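4.3 Checking marker pose tracking before a recording

Run this check whenever the head camera has been moved or the Trultetti tracking service has been restarted. Both grippers must be connected and the Zukby viewer open on the host.

1. Start the tracking service and wait for the status line to read READY.
2. Load the marker map for each gripper. The left and right maps are not interchangeable – a swapped pair will load without an error and give mirrored poses.
3. Stand facing the work surface and hold both grippers out in front of you, with the marker cubes in view of the head camera.
4. Hold still for two seconds, then press Capture Origin.

The viewer now draws one axis set per gripper. If either set flickers or jumps, go to step 7.
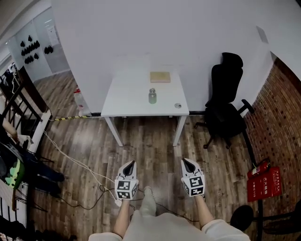

Tracking filters run at the default smoothing value of 8. Higher values hide jitter but add lag to the gripper trajectory, and the planner will reject a segment when the lag exceeds its limit.

5. Move each gripper slowly toward the table and back. The drawn path should be continuous.
6. Turn each wrist up to 30 degrees either way. Pose must hold through the full turn.
7. If pose drops out, open Detection > Thresholds and select Auto. Repeat from step 4.

NOTE: Colour balance has no effect on marker detection. Exposure does. Lock it before step 4.

CAUTION: Keep cables clear of your feet while moving. A pulled connector ends the session and unsaved frames are lost.

Results are written to the Joshi log folder under the session name. Send persistent dropouts, with the log, to Octavian Barbu.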